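In Praise of the Smaller Camper

I have been camping out of one vehicle or another for most of my grown life, and if there is one thing I would like to say to folks walking onto a dealer's lot this summer, it's this: buy the small one. I know, I know. The big one has the fireplace and the kitchen island, and it smells wonderful in there. I've stood in those things myself and felt my good sense leave through the roof vent.

We had a big one for 6 years. It was a lovely trailer, and I spent a good part of those years worrying about it. I worried about gas stations and low branches, and I worried most of all about backing up while strangers in lawn chairs watched (they always mean well, and they always have advice). We passed up the lake at Trandcombe more than once, because the road in has two tight bends and I just didn't have the nerve.

Then one November we traded it for a little 15-footer, and I'll admit the first night felt like sleeping in a cupboard. By the second trip, though, we had stopped bumping into each other, or at least stopped minding. We cooked outside, which we'd always said we would do and never did. And we finally got into Trandcombe — what a place! — and stayed until the milk ran out.

Now, the usual argument against a small camper is storage, and I do take it seriously, being a person who packs for weather that hasn't been invented yet. But you learn.

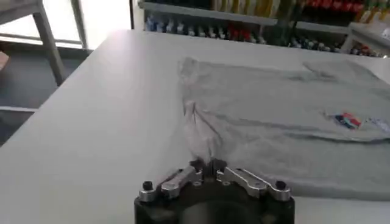
You learn that one good pot does the work of three, and that a folding chair can live in the back of the car. You learn to leave the waffle iron at home, though I fought that one for a whole season.

I'm not saying a family with four teenagers and a Great Dane should squeeze into something our size. Some people live on the road all year, and they've earned every inch. But if you go out a few weekends a summer, think hard about how much of that floor you'll be using while the sun's up. Ask the salesman to let you sit in the little one for a while, with the door open. Take your time in there, and bring a sandwich.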